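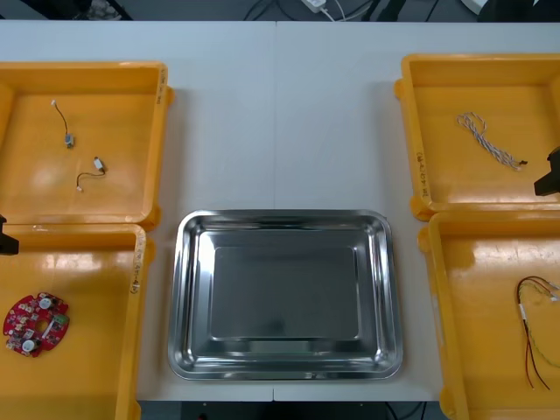 Bench layout for Unit 3: yellow part trays on the left and right, steel tray in the middle.

Unit 3 – Sorting and staging small electrical parts

Handout for the bench assembly course, Mikport evening program. Notes by Fathima Bandara. Last revised 18 June 2023.

16 shares | 4 comments

Read this before the lab. We will not go over it again at the bench, and you will need the tray rules from the first ten minutes on.

1. What staging means

Staging is laying out the parts for a job before any of them are joined. In this course it covers three steps: taking parts out of stock, putting them in marked trays, and moving one set into the assembly tray. The assembly tray is the steel one. It stays empty until the part trays have been checked.

Small harness pieces cause most of the trouble. A short wire with a connector on one end looks a lot like the next short wire with a connector on one end, and once they are mixed, sorting them again takes longer than the job. In the September group we lost most of an evening to this.

2. The trays

Part trays are yellow plastic with raised walls. Each holds one kind of part or one small group that belongs together. In the layout at the top, the upper-left tray has two wire pieces with white connectors and black wire, and the lower-left tray has a round red circuit board with a hole in the middle. Wires and boards are kept apart even when they end up in the same unit.

Markings go on the rim in dark ink, by hand. Write on the right rim so that the whole class reads trays the same way. If a marking has worn off, stop and redo it before you load the tray.

The steel tray has a wide sloped rim and a flat base. Set it near the front edge of the table with clear tabletop on either side. You should be able to lift a part from a yellow tray and put it down in the steel one without passing over a third tray.

3. Handling

Pick up wire pieces by the connector body. Do not lift them by the wire. Lay each piece flat with no part of it hanging over the wall.

Hold boards by the edge. Round boards with notched edges are easy to turn without noticing, so decide which notch you will treat as the top and put that in your bench notes. Keep fingers off the small surface-mounted parts. If a board has a thin wire running across it, do not tuck or straighten the wire. Leave it as it came.

Wear the wrist strap for anything with a board in it. It clips to the ground point under the table.

4. Lab task

Work in pairs. Each pair gets a stock bag and a Verby job card.

Read the card and write out the parts list in your own words.
Mark your trays.
Load the part trays from the bag. One person loads, the other reads from the list.
Swap roles and check every tray against the list.
Move one set to the steel tray and call me or Pin-yu Hung over.

You have 39 minutes for the whole task. Most pairs finish early and then find a mistake in the check, so do the check slowly.

5. Stock and quantities

The stock bags are packed from bulk. Ouellet connectors come in bags of 1000, and we go through some 3000 in a teaching year, counting the ones that get crushed or dropped. Return unused parts to me. Do not put them back in the bulk bin yourself – one wrong part in there spoils it for the next group.

6. For next time

Bring your bench notes and the filled-in Verby card. Read the Runent crimping sheet, first two pages only. Unit 4 starts with joining the pieces you staged here, so label your bag with both names.

This site uses cookies to remember your settings. Accept | Manage preferences

Comments (4)

tamsin_r: Is the wrist strap needed if we only have wires in the trays?

F. Bandara: Not for wires alone. Put it on before the board tray comes to the table.

oldbench: We use the left rim at my work and I keep marking the wrong side. Tape on the edge of the table helped.

P. Hung: Crimping sheet is now in the shared folder, under Unit 4.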